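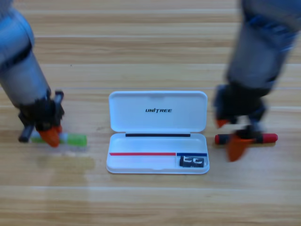
Print this page | E-mail to a friend

Do Markers Really Need a Case?

People who sell cases say your markers will last longer inside one. Is that true? Let's be a little fussy about it.

A marker dries out when the liquid in its tip escapes into the air. What stops that is the cap. A pencil case isn't airtight, so a marker with no cap will dry out in there too, just in the dark. If somebody tells you the case keeps the ink fresh, ask them how.

So what is a case good for? Mostly for finding things. A marker on a bare table can roll, and a long, shallow box with a lid gives it somewhere to stop. Hard plastic also keeps tips from getting squashed in a backpack. A cloth bag won't do much about that.

You may have heard that markers must be stored lying flat. Maybe. It seems to matter most for pens with a tip at both ends. For ordinary ones, Marietjie Jacobs, who teaches art in Marnley, isn't convinced.

Try it yourself. Take 2 old markers of the same kind. Cap both. Put one in a case and leave the other on a shelf for 17 days, then draw a line with each. Can you tell which is which? Get a friend to guess without being told. One test doesn't prove much, so do it again with another color.

We use cookies to remember your settings. OK | Read more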